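I keep getting told that extended warranties are worth it "for peace of mind." I bought one for my dryer, 442 dollars' worth of machine, and read all 16 pages of it. Page 4 rules out wear. What else happens to a dryer?
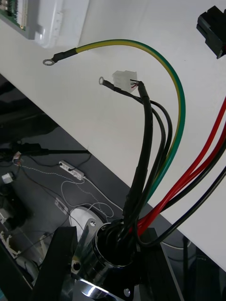 Halldóra Ravn writes that hers paid out in full, no argument, so maybe I'm just unlucky or bad at forms. Maybe. One payout doesn't sell me on the math.

The plan cost 290. I've had it since September, and so far it has bought me a reminder email asking if I'd like a longer plan.
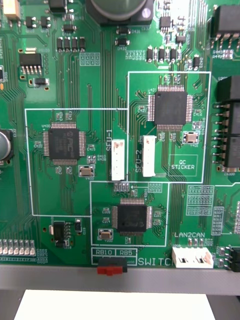 2 min read

The guy at Babalola swore most people "end up glad." I asked how many people. He changed the subject to delivery slots. I'd put the same cash in a jar and see who comes out ahead. 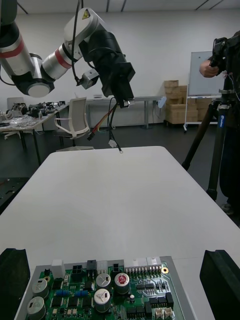

What I'd ask before signing

Who decides what counts as wear, and can I get that in writing?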